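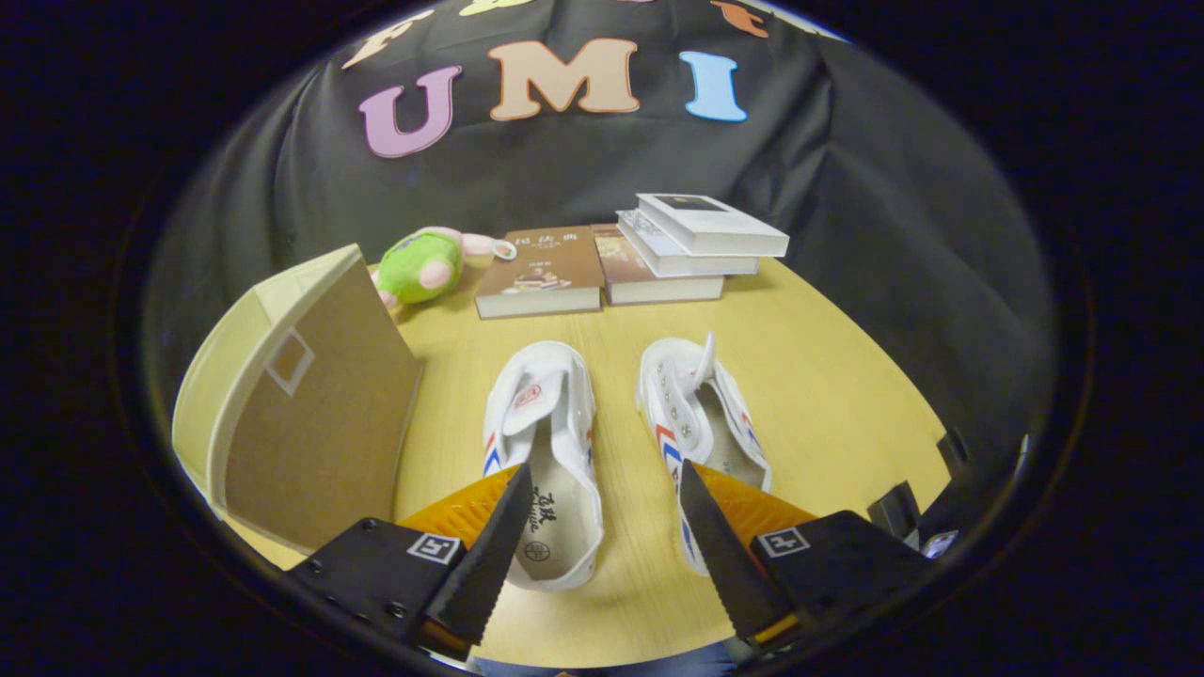 Books, a storage box and a plush toy on one of the round tables at the Badeo reading room.

BADEO – Burnia has completed the refit of the children's reading room at Badeo, replacing the former rows of desks with round tables and adding a small stock of storage boxes, soft toys and display cloths. The room reopens to families in April.

The work covers a floor area of 27 square metres. Each table has a round top with a light wood-grain surface and is meant to be reached from all sides by seated children and one adult. Table height is fixed. The tops can be wiped with a damp cloth and mild soap; solvent cleaners should not be used on them.

The opening stock consists of 234 books, among them titles in Chinese. Books are kept on the tables during opening hours, either flat or in short stacks, and go back to the wall shelving at closing time. Burnia chose this arrangement after a trial at its Rocha branch, where younger readers more often picked up books whose front covers they could see. Spine labels have been kept for staff use, and the shelf order is unchanged.

Small items are held in storage boxes that can stand on a table or be moved to the floor. The boxes carry no fixed contents list. Plush toys are supplied for use during story sessions and may be handled at any other time. They are withdrawn for washing every 2 weeks and replaced from a reserve set, so the number on display will vary.

Black fabric is hung behind the display table to separate it from the rest of the room. Large felt letters in several colours are pinned to the fabric and can be taken down and rearranged. The fabric is not fastened along its lower edge and can be removed for cleaning without tools. Replacement letters will be cut from felt offcuts supplied by Dralier, which also provided the cloth.

Story sessions will last some 10 minutes each and will be held in the morning and again in the late afternoon. No booking is needed. Groups from nurseries and schools are asked to give notice at the front desk so that extra seating can be set out. Children must be accompanied by an adult throughout.

Books from the tables may be borrowed on the usual terms. Items from the storage boxes and the plush toys are for use in the room only.

Burnia will review the layout after the first full season of use. The Rocha branch will keep its present furniture until that review is finished.

Notes to editors

Burnia runs reading rooms at Badeo and Rocha. Dralier supplies cloth and felt for interior use. Press enquiries should be sent to the Burnia office at Badeo.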